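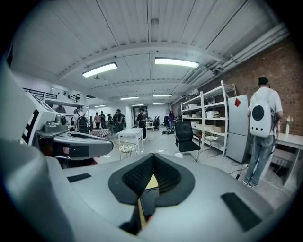

Hi Evie, the second installment of the Savura money is mostly turned into parts now, so I owe you a proper update on Provley. The big change since my last report is that both hand-held grippers have shells. I went with light gray in the end, with a curved top, and the black ribbed rubber pad sits in the middle in a V, narrowing down to a thin gap. You may remember the first sketch had a straight slot there. Mojtaba Heydari talked me out of it over a sandwich, and he was right, the V guides things toward the middle even when I come in crooked (I come in crooked a lot).

For the record, this covers everything up to 2021-11-21.

What got done

The shells took three tries. The first set came off the printer warped along the bottom, the second set fit beautifully but I had forgotten to leave a channel for the trigger cable, and the third set is what I'm using. I sanded them for two evenings at Vorkgate and I still find gray dust in my coat pockets! They feel good in the hand, though. My old plywood version gave me a blister on the thumb after one box of kitchen stuff, and with these I can keep going until I get bored.

The rubber was the hardest thing to buy. I wanted a texture that grabs a smooth cup and doesn't leave marks on it, and everything I found locally was either sticky or hard as a shoe heel. Pakzad sent me a sample pack and the ribbed black one won easily. It cuts with ordinary scissors, too.

The marker blocks are on. We use the chunky black-on-white ones, big square steps, printed on matte paper this time. The glossy paper from the summer was hopeless under the fluorescent lights, the tracking would drop out every time I turned my wrist. Now it mostly holds. It still gets lost if I reach straight up, and I think that's my software more than the paper, so I've put it on the list for the next stretch.

Money

You gave us 2,000 for the year. The rubber, the glue and the spare trigger springs came to 189, a bit more than I'd guessed, mainly on account of shipping. The shells cost almost nothing in plastic and a lot in my patience. I haven't touched the part we set aside for the arm motors, and I'd like to keep it that way until I know the jaw size is final. Receipts are in the folder as usual, with the one from the hardware store a little crumpled but readable.

What isn't working yet

The trigger on the left one sticks. It closes fine and then opens late, maybe half a second, and you feel it every single time. I've had it apart more often than I'd like to admit. Mojtaba thinks the spring is rubbing on the inside of the shell, I think the pivot is too tight, and we have a small bet on it (loser sweeps up).

Weight is the other thing. I said I'd keep each one light enough for a long session and I'm over my own target, mostly from the batteries. I could move the batteries off the hand and onto a belt, but then there's a cable down the sleeve, and I've already seen what happens to cables in that room – they end up under a chair leg. I'd like to try smaller cells first.

And the recordings are slower to save than I promised. A practice run takes nearly 22 minutes to copy over to the desktop, which is longer than the run itself. I suspect the cheap memory card. A better one is on its way, so that may be solved by the time you read this.

How it's going at Vorkgate

Very well, I'd say. It's a big, bright room and people are generous about sharing it. On busy evenings there's a crowd over by the tables and I work on my side near the brick wall, with my bits in boxes on the white shelves. I've picked up more from other members wandering over than from any forum. One of them showed me how to heat-set the brass inserts without melting the whole corner off, and I've since redone every screw hole. If you ever want to come and have a go with the grippers yourself, just tell me which evening and I'll make sure the batteries are charged.

Next

First the sticky trigger, then the smaller cells. After that I want a full set of practice runs with cups, spoons and folded cloths, using both hands, before I order any motors. I'm aiming to have the first finger of the actual arm moving by February. If the jaw changes shape again that date will slip, and I'll write to you as soon as I know.

One question for you, Evie: can leftover parts money be moved over to storage drives, or does that need a separate request? I'm happy to fill in the form if there is one, just send me the link.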